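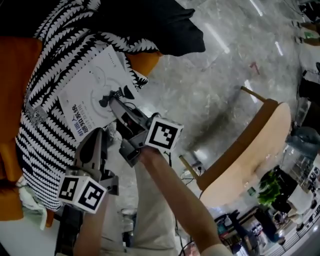

White booklet with a line drawing of a robotic arm on the cover.

Crosswind and the morning ferry: does the weather make the Skercombe crossing longer?

August · by the Alance route group
Reading time: 4 min

1. Background

The ferry between Rasonmont and Skercombe is scheduled at 81 minutes in both directions. Passengers on the island often say that the crossing became slower in recent years, and that the wind is guilty for it. Our group wanted to check this for one season, with data that students can collect without money.

A longer crossing burns more fuel, so the question is also a climate question. If the wind over the strait comes more often from the west, as the older fishermen in Skercombe believe, the boat must work more for the same distance. We can not test the change of wind over many years with one season of data. We test only the second half of the idea: on a day with strong west wind, is the trip longer?

2. Data

We used 91 crossings, all of them the first morning departure from Rasonmont. The departure and arrival times were taken from the public board at the harbor, which shows them to the minute. For the wind we used the hourly values of the weather mast at Ríos point, near the middle of the route. Each crossing received the wind value of the hour in which the boat left.

Crossings with a missing arrival time were removed before the analysis, and they are not in the number above. We also did not use afternoon trips. In the afternoon the boat waits for the bus, and the delay has nothing to do with weather.

3. Method

We divided the wind in two parts, one along the route and one across it. The route was treated as a straight line, although the real boat makes a small curve around the sandbank. Then we compared the crossing time with each part in a simple linear regression. A day was called "strong" when the wind along the route was against the boat and higher than 18 knots.

4. Results

On strong days the crossing was longer by almost 2 minutes on average. The wind across the route showed no clear effect. This surprised us — we expected that the captain must correct the course and lose time — but the points on the graph are spread everywhere.

The longest trips are not all on windy days. Several of them happened in fog, when the speed near the harbor is reduced. Our model does not know about fog, and it puts this delay in the error.

5. Discussion

The effect of head wind exists in our data, but it is small compared with what passengers describe. Maybe people remember the rough days better, or maybe they count also the time of waiting at the pier. We did not ask them.

We have no fuel data. The company could keep the schedule by using more engine power, and then the crossing time would hide a part of the real cost. For this reason we do not give any estimate of emissions, although it was in our first plan.

The tide is the biggest thing missing. The current in the strait changes direction during the day, and the first departure meets it in a different phase each morning. A next group should add the tide table as a third variable before making any other improvement. It would also be good to include the return trip, where the same wind should help the boat.

6. Files

The table of crossings and the script for the regression are in the shared Alance folder. Times are local, wind is in knots.

Last updated: August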